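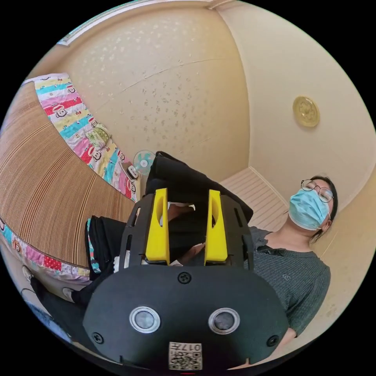
Seltetti Slim Hangers, Black, Set of 15

I have been meaning to write this up since last October, when my sister-in-law Latrice moved out of the spare room and I finally got the closet back. It's a small closet and I own far too many black clothes (I sang in a choir for years and never quite got over it), so when everything went back on the rail it was a solid dark wall and I couldn't find a thing. I'd pull out what I thought was my good cardigan and it would be a skirt. So I bought one set of the Seltetti hangers to see how I liked them, then a second, and now there are three sets in the house and I feel I can speak with some authority!

First, the good part. They are slim. My old hangers were the chunky molded kind that came with a coat or from the cleaners, and swapping them out gave me enough room to slide things along with one hand. The surface has a soft, slightly grippy coating, and wide-necked tops stay where you put them. I have one slippery blouse that used to live on the closet floor, more or less, and it has stayed up all winter. The shoulders are rounded, too, so my knits don't come out with those little points in them.

The hook turns all the way around, which sounds like a small thing until you've hung up a whole load of laundry facing every which way. A couple of mine were stiff at first and squeaked, but they loosened up.

Now for the grumbles. The grippy coating works both ways, and getting a snug turtleneck off one of these is a bit of a wrestle. You have to reach up inside and lift the shoulder free, and if you're in a hurry you will stretch the neck. The coating also picks up lint, especially from towels and fleece, so keep a damp cloth handy. And they are not meant for heavy coats. I hung my long wool one on a Seltetti and by the end of the week the arms had a definite droop, so the coat went back on its old wooden hanger, where it's perfectly happy.

I should mention the trouser bar, which is fine for cotton pants and scarves but a little low on grip. It doesn't have the same coating as the shoulders and I can't think why. My good dress pants slid off twice. I've ended up folding them over an Ivon bar hanger instead, which costs more and takes up more room, but it does hold them.

A tip from my neighbor Lyle Yazzie, who has the tidiest closet I have ever seen: put something patterned every so often between the dark things, so your eye has a place to land. I've done it with a couple of bright tops and it has made more difference than I expected. I can say "left of the flowers" to myself now and find what I'm after.

Would I buy them again? I would, for shirts, dresses and light sweaters, and I'm thinking about another set for the hall closet once I've had it out with my husband over his jackets. Four stars out of five, and the missing one is for the trouser bar.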